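Flastel silicone phone case in orange: my review after a few months

I never meant to become a person with opinions about phone cases. My last one was a clear plastic thing that came free with a contract, and over two years it went the colour of weak tea. One Friday I finally peeled it off, had a proper look at the grot round the edges, put it straight in the bin and went shopping for something cheerful.

I ended up with the Flastel silicone one in orange. I'd more or less settled on the Nazari flip case (my sister-in-law swears by hers) but it was twice the price and only came in brown or a darker brown. The Flastel was £10 in the little phone shop at Custonstead, next to the bakery, and there was a whole rack of colours. I dithered over a green for ages. Then the orange caught the light and that was that.

The colour

It's ORANGE. Not peachy, not rusty, just a good solid satsuma sort of orange with a matte finish. I can spot it from across the room, I can spot it at the bottom of my bag, and in May I spotted it lying in long grass at Totville reservoir when I'd already started to panic and retrace my steps. Worth the tenner for that alone! It has dulled very slightly at the corner where my little finger sits, though I had to hold it up to the window to be sure.

Feel and grip

Soft without being floppy. My old case was slippery enough to slide off the arm of the sofa by itself, and this one stays put wherever I leave it. The downside of that grippiness is pockets. Getting it out of tight jeans is a bit of a wrestle, and it will bring the lining out with it, plus any tissues you'd forgotten about. Coat pockets are fine.

It does pick up fluff, as every silicone case I've ever handled does. A rinse under the tap with a drop of washing-up liquid sorts it, then I leave it on the side to dry. I do this every couple of weeks, or whenever I've been baking.

The inside and the camera end

I hadn't given the inside a thought when I bought it, but it's nicely done. Most of the back panel has a fine dotted sort of texture to it, then it goes smooth where the camera bit is, with three big round holes for the lenses and a couple of smaller ones next to them. There's even a tiny pinhole between those two, which I took for a fault until I checked it against my phone.
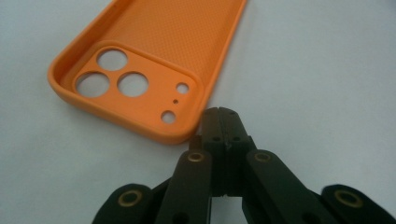
Fitting it

Easy on, less easy off. I start with the camera end, get that seated properly, then work my way down and press the last two corners over. The first time I tried it the other way round and ended up with one corner bulging out and a fair bit of swearing. Taking it off is a thumbnail job and I wouldn't fancy it with cold hands.

The holes line up well on mine. I've had no orange creeping into the edges of my photos, which I used to get with a cheap red case years ago (every holiday picture had a pink smudge in the corner). Do check you've picked up the right one for your model, because the packets on the rack all look much the same. Mine has the number 2367 on the back in teeny print and that's what the lad on the till matched it up with.

Drops

I've dropped it plenty. Kitchen floor, car park, down the last few stairs on a morning when I was carrying too much washing. Phone's fine so far. I'm not going to promise it'll save yours from a proper fall onto concrete, but the rim is raised and a decent thickness, and I feel a lot happier putting the phone screen-down on the table than I did before.

Would I buy it again?

Yes, and I nearly have. I went back for the green one last week and they'd put them up to £12, so I'm sulking for now. If you need card slots or a stand, get something else. For a plain bright case that you can wash in the sink, I'm very pleased with it. I'd knock off a point for the pocket fluff and half a point for the wrestling, and I'm told they do a yellow now as well.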